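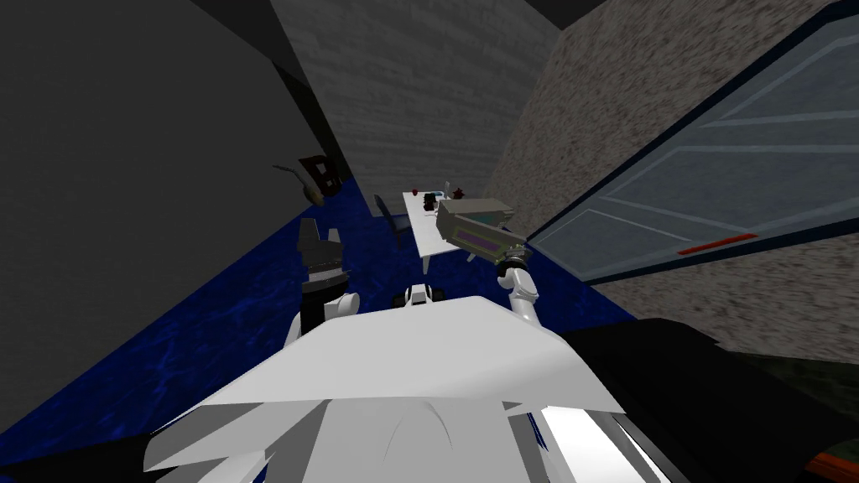
Emon Prolo Wall-Mount Basketball Hoop
Indoor system for gyms and practice courts. Steel frame, breakaway rim, padded lower edge. Ships in 3 cartons.

Pole kit length: 3,660 mm (sold separately)
Rim release: tested to 2,000 cycles
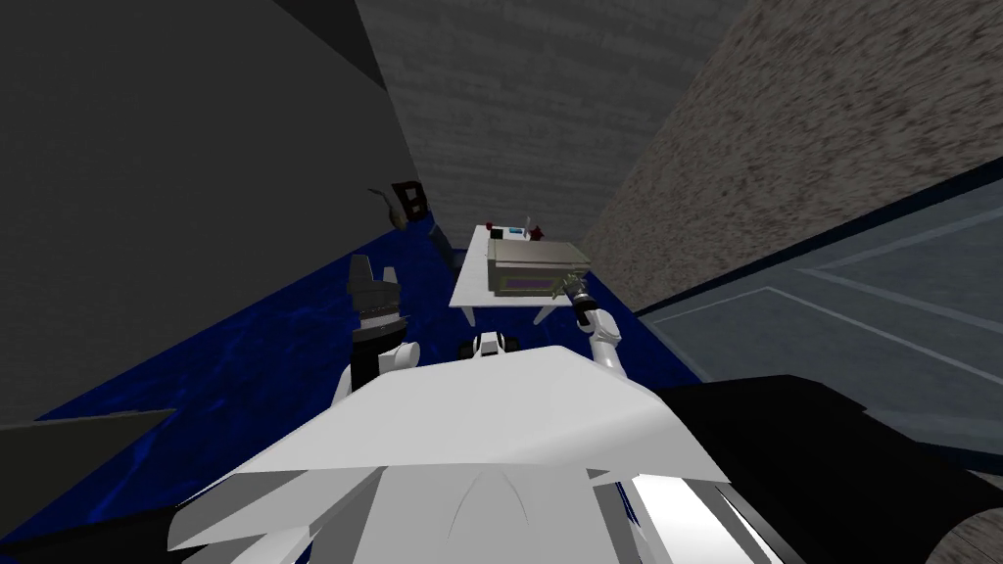 Review, verified buyer: Rim snaps back level every time. The net hooks are tight, so allow extra time for the first net.

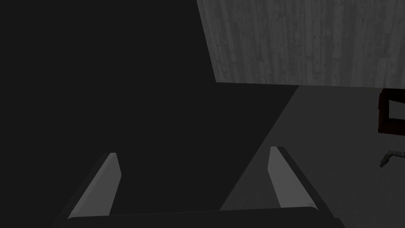
Brace arms bolt to the wall plate and carry the backboard. Set them wide at the plate and slightly closer at the front, the way the two open gripper fingers lean in toward their tips. Tighten the front bolts last.

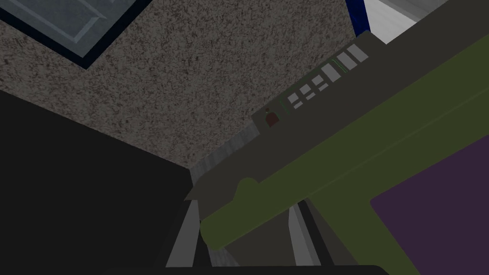

Source: Gorker

Price: $375, net included. Replacement springs are stocked by Kashindye under the Prolo name. Next production run: November.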